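Skondent Shared Workshop
Minutes of the gripper build meeting, 11/10/19

Present: Tamara Preda (chair), Elaine Meireles (minutes), four other members of the build group.
Apologies: none received.

1. Minutes of the last meeting
Agreed as a correct record, with one change. Under item 3, "left link" should read "left-hand finger link".

2. Matters arising
The spare hex keys have been put back in the drawer under the window. The second set of bolts has arrived from Nandik and is on the shelf with the order note. Tamara has asked for the missing washers to be sent on.

3. Money
The group has spent 638 to date, all on the arm and gripper. The workshop's project fund stands at 3,215 before this month's rent. Elaine asked for 63 towards cable, sleeving and connectors. Agreed. Receipts to go in the folder as before, with the name of the job written on the back.

4. Wrist camera
The camera now sends pictures to the bench computer. Tamara wants the focus left alone until the fingers are settled. There was some discussion of whether it should sit further back to see more of the bench. One member thought the view of the fingertip would suffer. Left as it is for now and to be looked at again in February.

5. Gripper
Elaine went through the parts list. She would like one bolt length used throughout if it can be done, as sorting them takes up too much of an evening. Tamara pointed out that the joint at the finger base needs the longer one. The list will stay at two lengths.

Thread lock: agreed to hold off until the linkage has been run through its full travel several times. Bolts to be checked by hand at the start of each session and a tick put on the sheet.

The approach to parts from underneath was discussed. Tamara prefers to bring the fingertip up slowly and stop short of touching, then close the last gap by hand control. Agreed to keep to this until the stop switch has been fitted.
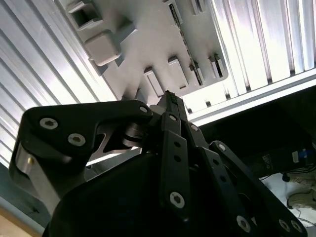
Item 5: fingertip close to the underside of the grey plastic panel, from the wrist camera.

6. Cables
Elaine will sleeve the arm cables and label both ends. Pelari connectors to be used where we have them. Nothing is to be tied down until the arm's reach has been checked.

7. Software
The Xiao branch is now the one to use. Old settings files to be moved to the archive folder and left there.

8. Any other business
The bench vice is stiff and needs grease. Tamara to do.
Please sign the book when borrowing the torque driver.

Actions
Tamara: washers, vice, fit stop switch.
Elaine: buy cable and sleeving, label cables, update parts list.
All: bolt check sheet.

Next meeting: date to be put on the board.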